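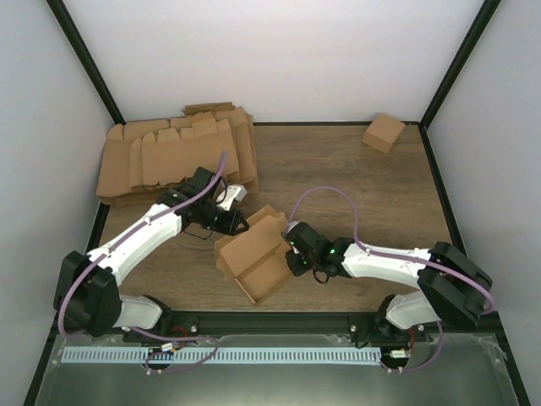
The Clurnmont Raffle Drum

Posted April 16, 2023 by Zuleica Figueiredo
4 comments | 220 shares

If you have ever stood on a stage in a draughty hall with a washing-up bowl full of folded tickets, trying to look as if you aren't peeping while you draw the star prize, then you'll understand why we started making raffle drums at Novon in the first place. The Clurnmont is the one we sell most of, and it's the one I'd point you towards if you're raising money for a school, a hospice, a lifeboat, a church roof or a minibus and want something that will sit on a trestle table and look the part.

It is a proper turning drum with a clear barrel, so that everyone in the room can watch their own ticket tumbling about with all the others. I can't tell you how much difference that makes to the mood of a draw. People lean forward! Children come down to the front and want a go at the handle (let them, it's built for it). When the tickets are out of sight in a bag or a bucket you do sometimes hear a bit of muttering from the back tables, all good-natured I'm sure, but it's much nicer not to have it at all.

What you get

The barrel holds 1000 folded tickets from an ordinary cloakroom book and still leaves room for them to move. You can squeeze more in, and people do, but then they travel round in one big lump and the ones that went in first have a way of staying at the bottom. If you've sold a great many, please do think about holding the draw in two halves, or have a look at the notes on folding further down.

The frame is steel with a cream painted finish, and stands on 4 rubber feet that grip nicely on a polished table or a paper cloth. There is a handle on each end, so a left-handed mayor is as well looked after as a right-handed one. Both handles unscrew for storage. The door is wide enough for a grown-up hand in a jacket sleeve, and it has a turn catch with a little brass lock. You will be sent 2 keys. Please put them on separate key rings, I beg you, as we post out a surprising number of spares each June when the summer fairs come round.

There's a flat panel across the front of the frame for your charity's name. We send it blank, with a sheet of clear film to go over whatever you print at home, and you slide it in from the side. If you raise money for a different cause each year, as plenty of clubs and offices do, you only need to swap the paper.

Price

The Clurnmont is £220 including delivery to mainland addresses. I know that's a fair bit out of a small group's funds, and I'd far sooner you asked us about sharing one than went without. Several of our customers have bought a drum between neighbouring groups and keep a diary for it, which works very well so long as somebody is in charge of the diary. We can put more than one name on the invoice if that helps with your books.

If you only run one small draw a year, have a look at our Grarero, the little table-top model. It's the same shape with a single handle and a plain door without a lock, and it will go on the back seat of a car with room for the tombola prizes beside it. It doesn't have the name panel. I'm fond of it, but for a dinner or anything with a stage I would still go for the Clurnmont, as the Grarero is a bit lost once you're past the first few rows.

The Bragança finish

We used to sell the Clurnmont only in cream, and then we were asked so often for something smarter that we brought in the Bragança finish, a deep wine red that looks lovely under evening lights. The name was my choice, after the town in Portugal, and I won't hear a word against it. It costs the same as the cream. It does show fingerprints rather more, so keep a soft cloth in the box with the keys.

A few words on folding and mixing

Fold each ticket once and no more. Tickets folded into tiny squares drop to the bottom and stay there, and tickets left flat cling to the side of the barrel, particularly on a dry day with the heating on. If you do find them clinging, wipe the inside with a barely damp cloth the night before and leave the door open to dry.

Turn the drum slowly. Everyone wants to spin it like mad — it's irresistible, I do it myself — but at speed the tickets simply ride round pressed to the outside and never mix. A gentle turn, a pause, then a few turns back the other way will do a far better job, and it gives your announcer time to read out who gave the prizes.

And do empty it completely afterwards. Look along the seam by the hinge, where the odd stub likes to hide until the following year.

Cleaning and spares

Warm water with a drop of washing-up liquid is all the barrel needs. Please don't use window spray or anything gritty, which will cloud it. Handles, feet, keys, catches and name panels can all be bought on their own, and we keep parts for the older drums too, so if you've inherited one from a cupboard and the door has gone missing, send us a photo and we'll do our best to match it.

Do check the rules on raffles before you start selling, as they differ with the sort of draw you're running and where the tickets are sold. Your local council's licensing team is a good place to ask.

Ordering

You can order through the shop or ring us for a chat, and if you need the drum for a particular evening please say so when you order and we'll tell you straight away whether we can manage it. We're happy to invoice schools, clubs and charities. If you're in two minds over the colour, ask and we will pop a painted sample of each in the post.

Contact us | © Novon 2023 | Back to top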